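Section 4. Laying out the fruit table

The Flarkine serving set is made for a side table at home, in a canteen or in a meeting room. It comes with a large tray, small bowls and cups in matching colours, and a set of clips for a cloth. Section 3 covers washing the pieces before first use. Start this section when all of them are clean and dry.

4.1 Before you begin

Choose a table that stands level and does not rock. Push down on each corner in turn. If it moves, adjust the feet or put a folded card under the short leg.

Wipe the top with a damp cloth and dry it. The tray has smooth feet and will slide on a wet surface.

Leave the cloth off if the top is plain and easy to wipe. The clips fit tops up to 53 mm thick. Do not force them on to anything thicker.

CAUTION: Keep the set away from hobs, radiators and direct sun. The pieces will warp.

4.2 Loading the tray

1. Set the tray at one end of the table with its long side along the edge. Leave the middle of the table clear.

2. Put the heaviest fruit in first. Melons and large pears go at the end nearest the table's corner.

3. Fill the gaps with apples. Turn them so that any bruise is underneath, or better, leave bruised ones out.

4. Lay bananas on top or along one side. They mark easily and should carry no weight.

5. Add dragon fruit last. The scales catch on softer skins if it is pushed in between them.

Note: Whole fruit only on the tray. It has no lip on the short sides and juice will run off.

4.3 Filling the small pieces

1. Rinse soft fruit in cold water just before serving, and drain it on kitchen paper.

2. Put three or four strawberries in each small piece. More than that and the bottom ones are crushed.

3. Keep the berries to the centre so that the rim stays clean for lifting.

4. Stand each filled piece well in from the edge of the table, within reach of the tray.

Strawberries in light blue: 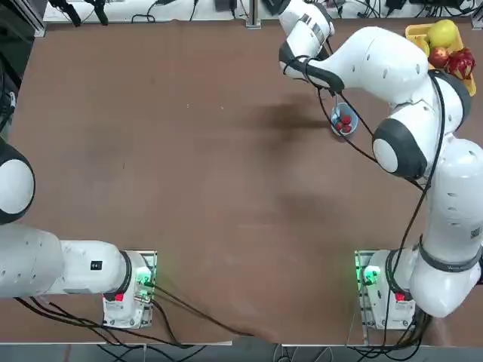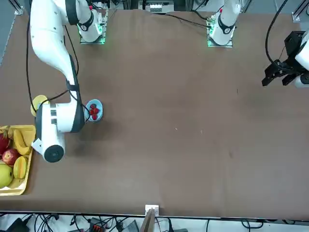
Elin Humphreys wrote to us after the last edition to say that step 2 was too strict for small berries, and that she gets six of the early ones into a single cup without any harm. We agree. Go by the depth of the fruit and keep it to one layer, whatever the number comes to.

She also asked whether the leaves should come off. Leave them on if people will be eating with their fingers. Take them off if you are putting out forks.

4.4 During use

Top up the small pieces from the fridge, never from a bowl left standing on the table. Empty the old fruit out first and wipe the inside.

Turn the tray end for end halfway through a long serving. People take from the near side and the load becomes uneven.

Cut melon does not belong in the small pieces. Use the covered dish (part 459, sold separately) and keep it chilled until it is wanted.

CAUTION: Do not leave cut or rinsed fruit out for more than 2 hours. In a warm room, halve this.

4.5 Clearing away

1. Lift out the small pieces before you touch the tray.

2. Take the fruit off the tray, lightest first. Do not carry the tray loaded.

3. Put apples and pears back in the cool. Keep bananas apart from them, or they will brown quickly.

4. Wash everything in warm water with a little washing-up liquid. Berry juice stains if left overnight. A paste of bicarbonate of soda and water will shift most marks.

5. Dry the pieces fully before stacking. Bowls stacked wet will stick together. If this happens, stand the lower one in warm water for a minute and twist gently.

For spare clips and tray feet, see Section 7.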